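Informe de avance al fondo de promoción aérea
Mayo de 2018
Preparado por Nimal Navaratnam, aeropuerto de Valodero

Desde enero hemos mantenido tres reuniones con la aerolínea Datero sobre un posible enlace directo con Flillside. La compañía pide una garantía de ingresos para el primer año y una ocupación mínima que todavía se negocia. La consultora Haque entregó el estudio de demanda, basado en 920 encuestas a residentes y empresas.

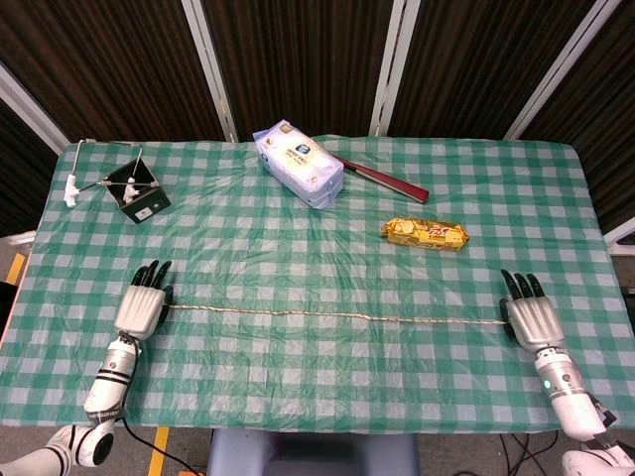

Cordón sujeto por ambos extremos sobre el mantel de cuadros.

El estudio estima unos 200 viajeros semanales en temporada alta. La fuga de pasajeros por carretera sigue siendo el principal problema, sobre todo en viajes de trabajo. Hasta la fecha, 24 empresas han firmado cartas de apoyo. Se ha ejecutado el 80 % de la partida de estudios; la de promoción sigue sin tocar.

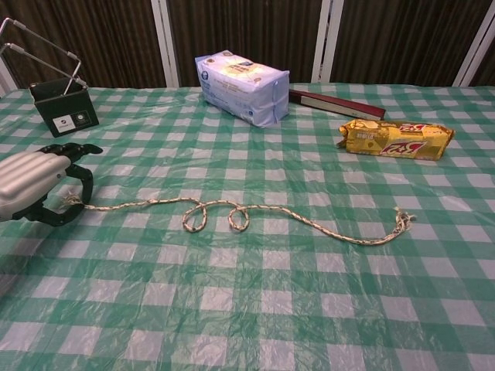
Extremo de la cuerda y mantel verde y blanco, con la cortina al fondo.

Queda pendiente la respuesta de Datero sobre horarios. Pedimos traspasar el remanente de estudios a promoción y ampliar el plazo de justificación dos meses. El desglose de gastos se envía por separado.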